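Has anyone cooked from the Murum bean book?

crumbtray
Posted 7:40 am
It's 314 pages of beans and I want to know what I'm in for before I spend the money. The library only has her earlier one, the soup book from Devstead Press, which I liked until the turnip chapter.

oldskillet
Reply 1
I've made six things from it. Four were good, one was fine, and the black bean brownies went to the chickens, who have standards too. The white beans with burnt lemon are worth the price if you can stand the smell.

pinto_noir
Reply 2
Disagree on the brownies. You have to rinse the beans three times and she only says it in the introduction, which I grant you is a rotten place to put it. My real gripe is the soaking. Every recipe starts "the night before," as if I knew what I wanted for dinner the night before.

oldskillet
Reply 3
So pour boiling water over them and wait an hour. Works fine for anything smaller than a lima.
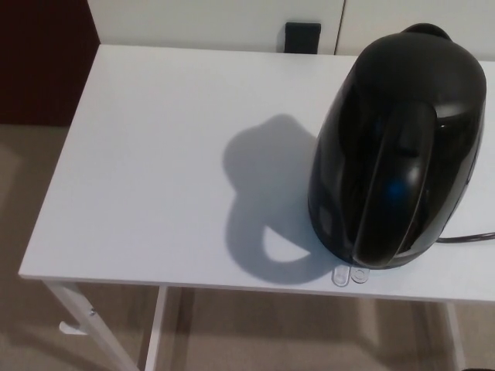 Reply 4
lentilmental
An hour does nothing for chickpeas – I've tried it and chewed my way through the results. Buy the Lis brand in jars and skip the argument.

pinto_noir
Reply 5
Jars, at that price? I could fly to where they grow them.

crumbtray
Reply 6
Plalgate has the book used, so I've ordered it. Seller says "light staining, page 88." Is that the chili?

oldskillet
Reply 7
Page 88 is the beet hummus. Good luck.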